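Skip to content
Home » Moving » The week of the boxes, part 2

OK so quick one because I have to be out the door at 7 and the kitchen is still half in boxes. A few of you asked how the move went after my last post and the answer is: it went. We're in. Inelstead is lovely, the apartment is smaller than I remembered from the viewing, and I now own no lamps that work.

Things I'd do differently, before I forget them all.

Labeling. I labeled every box by room. Very proud of myself. Then the rooms here turned out to be different rooms. We had a study, now we don't, so every box marked STUDY went into the hallway and has been living there ever since. Next time I'm writing what's IN the box. "Printer, tape, the good scissors." I have bought two pairs of scissors since we got here, and I know there are at least three in the hall.

The first night box. Everyone says pack a first night box. I did pack one! Sheets, toothbrushes, kettle, two mugs, phone chargers, toilet paper. It went on the truck first, so it came off last, after dark, from behind the sofa. Put it in your own car. On the front seat if you have to. We drank tap water out of a measuring jug.

Quotes. I got four quotes for the truck and they were all over the place. The cheapest was a company called Gokel and I almost went with them, then read the small print and stairs were extra, per flight, and the piano was extra, and so was Saturday. By the time I added it up they were second most expensive. We ended up renting a van for one day and paying my cousins in pizza, plus one actual mover for the piano. The whole thing came in under 2000, including the van, the pizza, a new mattress cover (long story, rain) and the cleaning at the old place. I'm pretty happy with that. My back is less happy.

If you do it yourself get the van with the tail lift. We didn't. I thought it was a luxury. The washing machine changed my mind.

Boxes. I collected free ones from the supermarket for weeks and they were fine for clothes and terrible for books. Banana boxes have that hole in the bottom, which I knew, and used anyway. Bought 25 proper small ones for the books in the end and wish I'd just done that in the first place. Small boxes for books. Small! I packed one large one before I learned and it's still where the cousins put it down, just inside the front door. It's a shoe bench now.

The new place. Good light in the mornings, a balcony big enough for one chair and a tomato plant, neighbors who said hello on the stairs. The bakery downstairs opens stupidly early so the bedroom smells like bread from before it's light. No complaints. There's a Vietnamese place two doors down called Vương and we ate there four nights out of the first six – lemongrass tofu, broken rice, the soup with the dill in it. I'm not sorry. They know our order already.

Bad stuff: water pressure is a rumor. The bathroom has one outlet and it's behind the door. And the closets have no shelves, just a rail and a lot of hopeful empty space, so I ordered a Lorix shelf unit that was meant to come in November, then got moved up, then got moved back again. Currently on its way, apparently. I'm living out of a suitcase like a visiting aunt.

The deposit. This is the one I wanted to write up properly but it'll have to be fast. The old landlord tried to keep 400 of it for "marks on walls". I had photos from the day we moved in, every wall, every window sill, inside of the oven, the lot. Sent them over with a polite email, and had the money back by the end of the week. So take the photos! Take boring ones. Take the inside of the cupboards, and email them to yourself so there's a date on them. It took me maybe twenty minutes way back when and I felt silly doing it.

Also read the meters before you hand over the keys. I forgot and had to go back and ring the bell and ask the new people to let me into what used to be my own hallway. They'd already painted it. Green. I liked it, which annoyed me.

Change of address list, as far as I've gotten: bank, work, dentist, library, car insurance, vet, the magazine I keep meaning to cancel. Still to do: everything else. If you sent me a birthday card to the old place it's probly on a doormat somewhere, sorry, and thank you.

The cat is fine by the way. Spent the first two days inside the sofa (inside, not under, there's a hole in the lining) and came out for tuna and now acts like she signed the lease. The piano is fine too but needs tuning. I'm giving it a few weeks to settle first, the mover told me to and he seemed like he knew.

Plan for this weekend is curtains. The street light is right outside the bedroom and I've had a beach towel up with thumbtacks, it falls down around three every night and lands on the cat. I measured the window twice and got two diffrent numbers, so I'll be measuring it a third time and going with whichever one wins. 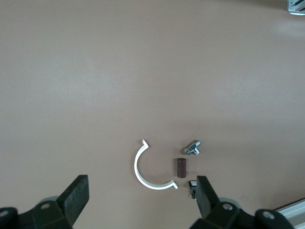 Part 3 will be the kitchen, if I ever find the pans. I've got one frying pan and the rest are in a box that says STUDY, I'm nearly sure of it. If anyone has a tip for getting a smell of old paint out of drawers please leave it in the comments, I've tried baking soda and I've tried leaving them open. OK, got to run.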